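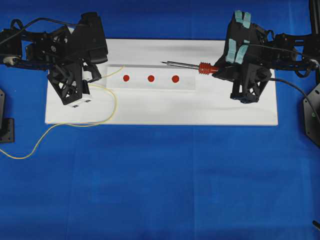 Two-arm soldering demo, Grukix open day

Set up the bench before visitors arrive. Lay the blue cloth flat, put the white board on it, and check that both arms reach the middle. 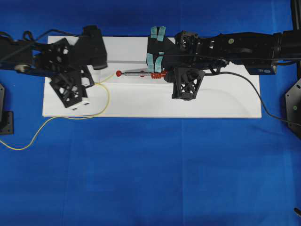
Keep people behind the line while the iron is on. Jonalyn Macaraeg runs the arms and Jerome Dagdag takes questions — one job each.

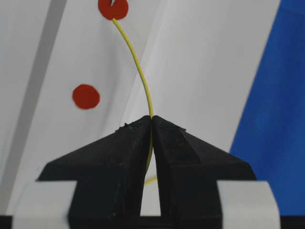

Feed the yellow wire in slowly and stop if it bends away from the red dot. Open the gripper and start over.

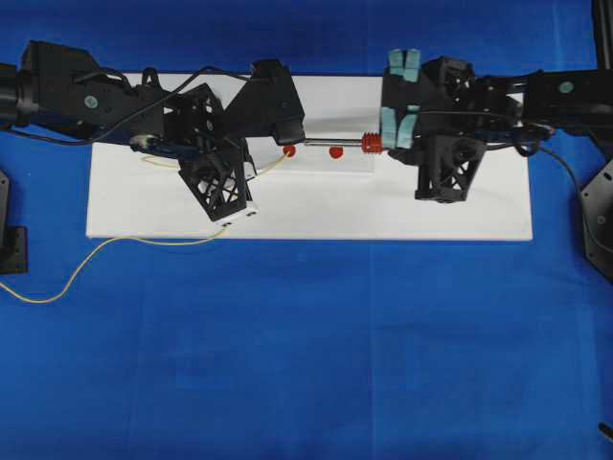 Switch off the iron between groups. Each group gets 19 minutes.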